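Minutes of the Tingate Ward Party Meeting, January

Taken by me, Noelia, because Gaspard had a cold and couldn't keep his glasses from fogging up. I've written these the way I write everything, so if you want the stiff kind you'll have to wait till he's better. Corrections to me before the next meeting, please.

Present: Telmo Zabala (chair), Gaspard Charpentier, Cauã Rezende, Volodymyr Zinchenko, me (Noelia Requena), and a good turnout of members in the two back rows. Apologies were read for the Lorente Street people, who had a burst pipe.

We started at 7:10 p.m., ten minutes late, while Telmo looked for the key to the cupboard with the agendas in it. The key was in the cupboard door.

1. Last meeting's minutes

Approved with one change. Cauã wanted it recorded that he didn't say the bus shelter on Cadico Road was "a disgrace." He said it was "a disgrace to look at." I've changed it. Gaspard moved, Volodymyr seconded, all in favor.

2. Selecting our candidate for the ward seat

This was the big one and it took most of the evening. Two people had put their names in: Cauã, who ran last time, and Volodymyr, who hasn't run for anything since he moved here. Each got five minutes and then questions from the floor.

Cauã went first. He reminded us that we lost the seat by 66 votes, which I still think about when I'm doing the dishes, and he said we lost it in the new houses past the rail bridge because we got there in the last week and half the folks had already mailed their ballots. He wants to start there this time and work back toward the center. He was good, a bit quick. Somebody in the back asked him to say the part about the mail ballots again and he did.

Volodymyr talked mostly about the library hours and the crossing by the school. He said he didn't have a plan for the rail bridge houses but he does live in one, and that got a laugh and some clapping. A member asked whether he'd have time with his shifts at Vidodura. He said he had already talked to his boss and could move to mornings from March on.

I asked both of them what they'd do about the parking permits, as that's all I hear about on my own street. Cauã would keep the zone and cut the fee. Volodymyr would like to see it voted on street by street. I'm not sure the council is even allowed to do it that way, and I said so, and Telmo asked me to find out. So that's on my list.

We voted on paper slips. Telmo and Gaspard counted them out in the hallway and then counted them again. Cauã was selected. Volodymyr shook his hand and offered to be his campaign manager right there, and Cauã said yes before Telmo could point out that it's supposed to go through the branch. It then went through the branch. No objections! 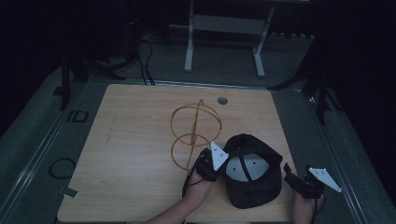

3. Door knocking

Gaspard (croaking, poor man) gave the report. Since the fall we've knocked on 383 doors and had a real conversation at 119 of them. He was a little down about it. I wasn't - that's a lot of people talking to us in the dark and the rain, and the autumn was awful for rain.

What people brought up most was the bus, then trash pickup, then the parking. Hardly anyone raised the town hall roof, so we may want to stop putting it first on the leaflet. Telmo likes the roof. There was some back and forth on this. We settled on the bus at the top, the trash pickup under it, and the roof on the reverse side with one short paragraph.

Next round starts at the rail bridge. Cauã will draw up the street list and Volodymyr will check it, knowing which numbers don't exist. We had a pair wandering up and down for ages in November looking for a house that was never built.

If you can't do stairs, say so when you sign up and you'll get the flat streets. No need to explain yourself to anyone.

4. Leaflets

Volodymyr got a price from the printer on Cadico Road and another from the one by the station. The station one is cheaper but wants the file ten days ahead. We've never had a file ready ten days ahead in all the time I've been a member, so we're going with Cadico Road again.

Text to me, please, in the body of an email. Last time I got one as a photograph of a handwritten page with a thumb over the second paragraph, and I had to guess what our policy on streetlights was.

A member asked if we could have the leaflet in larger type. Yes, we can, if Telmo gives up a few adjectives. He agreed to try.

5. Money

We have enough for the first leaflet and the hall through June. We don't have enough for the second leaflet. Gaspard suggested a supper like the one two years ago, which cleared a decent amount even after the business with the oven. I offered to ask at the Lorente Street hall for a price, and he'll work out tickets. We can seat 60 in there if we use the folding tables.
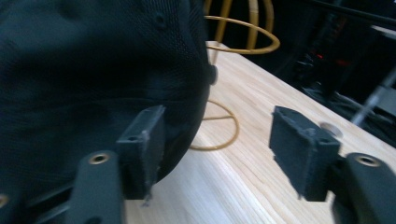
Cauã asked if the ticket price could be lower for students and for anyone who's out of work. Everyone liked that, so there will be two prices and we'll take people's word for it at the door. A raffle was mentioned. I'd be glad to have it run by someone other than me this year, and I'm writing that down here so it's official.

6. The candidates' debate

The residents' association has asked every party to send its candidate to a debate in the school gym in the spring. Cauã will go. Telmo wanted to know who was picking the questions and none of us knew, so he'll call and ask. Volodymyr is going to play the other side in a practice run, and he sounded a little too happy about it.

7. Any other business

The bus shelter again. Cauã has written to the county twice and had one reply, saying his letter had been passed on. He'll write a third time and copy in the school.

A newer member asked what time these meetings usually end. Telmo said nine. It was 9:25.

Things to do: me, parking rules and the hall price. Telmo, the debate phone call. Cauã, street list and the county letter. Gaspard, ticket prices, and get some rest. Volodymyr, check the list and book the printer.

Next meeting is in February, same room, 7 p.m. The side door will be open, the front one sticks.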